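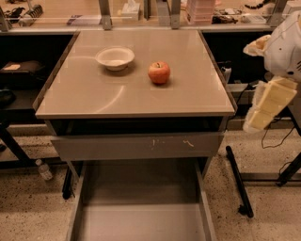 Omima project: progress report to the Pirzada fund
Prepared by Zubaida Niazi, Jul 10, 2020

1. Work since the last report

We have moved from single picks to tasks with two steps, where the arm must take an object from the tabletop and put it in the drawer below. The method, which we call Pukar, learns from recorded demonstrations and splits each one at the points where the gripper closes or opens. Irfan Usmani rewrote the splitting code and it now runs without hand correction.

We recorded 115 demonstrations with the apple and the bowl. The lower drawer is open at the start of each one, and the bowl is there as a distractor. 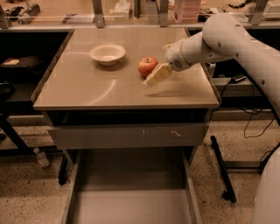 Figure 1. Gripper beside the apple, with the bowl further back.

2. Results

Each version of the policy was given 20 trials. Splitting the demonstrations helped most with the move down to the drawer. The older version often let go too early – usually over the side wall. The new one failed in five trials, mostly at the grasp.

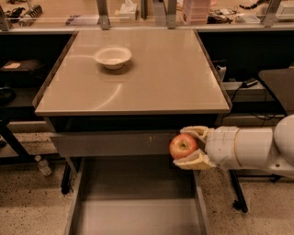

Figure 2. Apple held in the gripper near the side wall of the open drawer.

3. Problems

The glossy tabletop is still a nuisance. Reflections of the ceiling lights upset the depth estimate, and the error grows towards the front edge. We tried a matt cover but took it off again, as the Skondwood test set has to be run on bare surfaces. 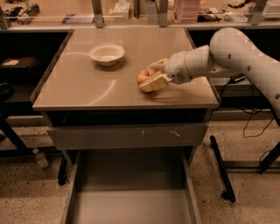 Omima Progress Reports, No. 5

Grasp height is the other open question. When the fingers come in low from the right they can push the apple before they close on it. Irfan is adding a short pause and a second position estimate ahead of the final approach.

4. Next period

We will repeat the trials with the bowl as the target and finish the Skondwood comparison by the end of August. Spending is in line with the plan – no change to the budget is requested.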